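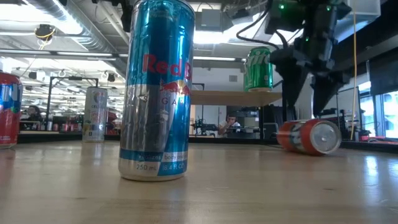

Figure 3. Drinks cans on the light wooden table. Three stand upright; the orange can lies on its side. The volume marking on the slim can in front reads 250 mL, 8.4 FL OZ.

3.2 Cans on the table

The second group of items in the study was drinks cans. We chose them because they are bought everywhere, cost little, and come in a small number of body shapes with a very large number of printed surfaces. A person clearing a table sorts cans without thinking much about it. Someone asked to write down how they told one from another usually names the brand first, then the colour, and only after that the size. We wanted to know how far this order holds when the brand name cannot be read in full.

Figure 3 gives a layout in which the name is a poor guide for several of the cans. On the slim Red Bull can the word SUGARFREE is only partly visible and the brand name itself runs out of sight after the first letters of its second word. Most readers will still name it at once from the blue and silver body and the red bull emblem. The white and silver can further back shows a circular logo near the top and faint lettering that starts with CEL. The red can at the far left has white lettering on its side, and we recorded it by colour alone. In our notes these three cases are called 'known from part', 'part read' and 'colour only'.

Raters were given a printed sheet for each layout and asked to fill in one line per can: a name if they had one, the main colours, the way the can was resting, and any text they could make out. They were told to leave a gap where they were unsure. Guesses were allowed only in a separate column at the right of the sheet, which we kept out of the main counts. The full set held 917 sheets. Sheets returned without a layout code were set aside and are not part of that figure.

3.3 Upright and lying cans

The way a can rests changes what can be read from it. An upright can turns one side of its printed body towards the viewer, and the lid is often hidden or seen as a thin edge. A can on its side may show its lid as a full disc, as the orange can in Figure 3 does, with the pull tab ring in plain sight. The lid is bright and easy to find, but it says little about what the drink is. On lying cans, raters wrote more about the lid and less about the label, and the name column was more often left blank.

We had expected colour to fill this gap. It did so only in part. Raters agreed well on the main colour of a lying can but less well on the second and third colours. For a can with an orange and white body and a dark blue band, some wrote all of these, some wrote only orange, and a few gave the band as black. The sheet did not say how many colours to list, and a later version should.

Lying cans also raised a plain question of wording. 'Fallen', 'tipped', 'laid down' and 'on its side' were all used for the same item. The first two suggest that something happened to the can, which the raters had no means of knowing. We folded all four into 'on its side' before counting. The Darnudow word list, which we used for the first group of items, has no entry for resting position, so this term was added by us.

3.4 Reflections and the table surface

Two surfaces matter here, the metal of the cans and the top of the table. Bare or silver areas of a can pick up the lights overhead and show them as white or pale grey streaks. Where a streak crosses small print, the print is lost. The slim can in Figure 3 has streaks of this kind, yet the line 'Vitalizes body and mind' near its base can still be read, and so can the volume marking under it. Small print low on the body turned out to be more useful than we had planned for, and several raters used it to settle the size of a can when nothing else near it gave a scale.

The table top is light wood with a glossy finish. It gives back a soft, drawn-out reflection under the slim can. On a few sheets a reflection of this sort was entered as a shadow, and on two sheets from the Troker set it was entered as a spill. We left these entries as they stood. A matt cloth would have removed the problem, but the tables people eat and work at are often glossy, and we preferred to keep the surface as it was.

3.5 Distance and judged size

Can size was the weakest column on the sheet. A can placed further back looks smaller, and raters differed in whether they wrote down how large it looked or how large they thought it was. The sheet used in March asked only for 'size'. The revised sheet, dated 11/30/23, asks for 'size of the can itself' and adds a box for 'cannot tell'. Results from the two sheets are reported apart in Section 4.

The case is not a simple one even with the better wording. The slim can in Figure 3 is close to the viewer and fills far more space than the white and silver can behind it. A rater who knows the slim shape will call it a small can. A rater who goes by the space it takes up will call it the largest on the table - and both answers appear on the sheets. Following the Isaksson scheme, we marked an answer as correct only where it matched a volume printed on the can and legible in the layout. Cans with no legible volume were left out of the size score but kept in all the others.

The Dikwood sheets were scored in the same way, with one change: the column for small print was split into upper and lower body.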